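3.2 Packing of small soft goods

Packing was studied in furnished bedrooms at the Cullville site. In each session an open cardboard box stood on the made bed, and the items to be packed were laid out on the bedspread beside it. The stock was drawn from the Niazi household list and covered 324 items, among them plush items, lace-trimmed garments and small translucent objects (Figure 2). Garments were left crumpled, as households seldom fold clothing of this size before packing it.

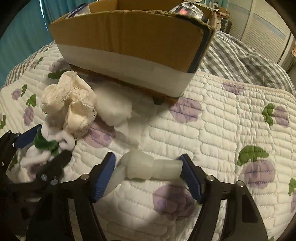
Figure 2. Items on a quilted bedspread in front of the packing box.

Item order was left open. Following Durrani and Magsi, a session ended when the bedspread was clear or when 40 items had been placed. Quilted covers were kept in the study even though small objects tend to settle into the stitched channels, where pale items on pale fabric are harder to distinguish. Colour contrast was therefore recorded for each item on a scale from 1 to 7. Two coders, Sial and Dogar, scored the items separately, and differences greater than 2 were referred to Orakzai.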